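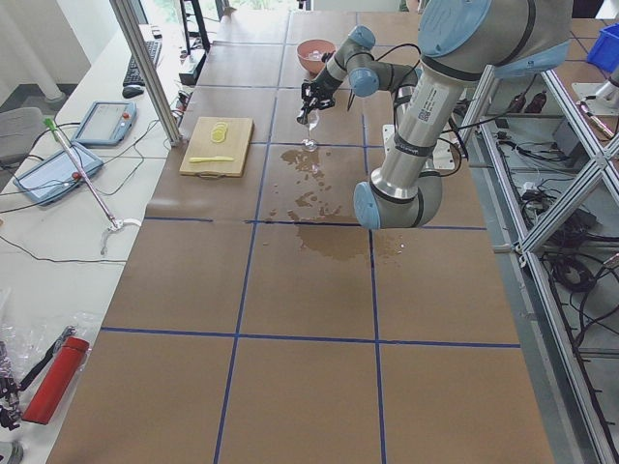

4.2 Table layout and stemware grasps

Figure 4. Workspace during a stemware trial. The gripper holds the glass by its stem; liquid has soaked into the paper across two cells of the grid.

The cell was built in the Koltside shared workshop by two of the authors (Okafor and Quinlan), working mostly on Thursday evenings. The table is covered in brown paper and divided into large rectangles with dark blue tape. Object positions are logged by cell, so a layout can be put back by hand between trials without a fixture. The paper is replaced when a cell can no longer be read clearly by the overhead detector. Teach pendants are kept on the desk beside the table (Figure 4, left).

Each layout mixes a target with items that are not to be touched. In Figure 4 these include a cutting board with lemon slices and a yellow toy knife. We ran 156 trials over 18 layouts. The target was a stemmed glass in 25 of them.

Clear glass was the hardest material for our depth sensing. The bowl of the glass often returned no usable points, so the grasp planner, Skulline, works from the color image alone and aims for the stem. Closing force was set by hand and left unchanged for all stemware trials. Liquid reached the paper in 15 of the 25. We score any such trial as a failure even when the glass stays in the gripper, a stricter rule than the one we used for the dry objects in Section 4.1. Wrist speed limits for filled vessels are given in Section 4.3.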